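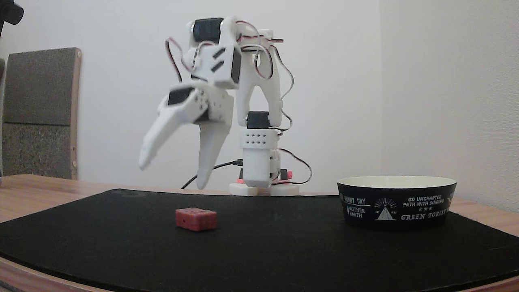
White arm on the black mat, light wood tabletop.

CUDONWOOD NEIGHBORHOOD ASSOCIATION
Minutes, May meeting
Started 7:05 pm, quorum OK

1. Last minutes
Approved with one fix. Item 4 said "Panstead Street drain", should be Panstead Lane. Fixed.

2. Money
Balance 2898. Insurance paid in full. Mower repair bill still not in, chair to call the shop again. Question from the floor on why we pay for two mailboxes. No one sure. Secretary to look at the old paperwork and cancel one if we can.

3. Creek path
Long one. Path between the footbridge and Doolan Road washed out again at the low spot, same place as last spring. City says it is ours up to the bridge, theirs after. Members on the Doolan side say they were told the opposite. Letter from the city to be dug out and brought next time.

Options talked over:
- gravel again, cheap, washes out
- raise the low spot and put in a pipe underneath
- close that stretch and send people along the road

Closing it got no support, kids use it for school. Gravel for now, up to 500, motion carried, two against. Quote for the pipe to come from Gosance Grading, who did the parking lot. One member wants a second quote. Agreed, member will get it.

Dog bags: dispenser at the bridge empty more than full. Order a case.

4. Summer picnic
Same spot as last year, by the big shelter. Shelter is booked, deposit of 50 paid. Start at noon not 11, too many people showed up late and the food sat. Potluck, last names A to M sides, N to Z desserts, association buys burgers and buns. Need a second grill, the old one has a bad leg. Offer of a loan from Panstead Lane, accepted with thanks.

Music: last year's speaker was too loud for the houses behind. Keep it down and off by 4. Discussion on whether to have any music went on a while, no vote.

Flyers: 100 copies, half to doors, rest at the library and the laundromat. Somebody please check the date before they get printed this time.

5. Parking on Doolan Road
Cars on both sides during ball games, fire truck had trouble getting thru. Ask city for no parking on the creek side, game days only. Some want it all the time. Show of hands close, went with game days. Letter to go out before the next meeting, secretary to draft.

Also the faded stop sign at Doolan and Panstead. Reported twice now. Report again, with the pole number.

6. Other
- Lost cat signs from winter still up, take down please
- Community garden has three beds open, see the sign up sheet
- Request for a yard sale weekend, put on agenda for next time
- Hall key sticks, try the side door frist
- Block captain needed for the Gosance end, no takers yet

Next meeting same place, 7 pm. Bring the city letter and both pipe quotes if in.

Adjourned 8:40 pm. Chairs stacked, lights off.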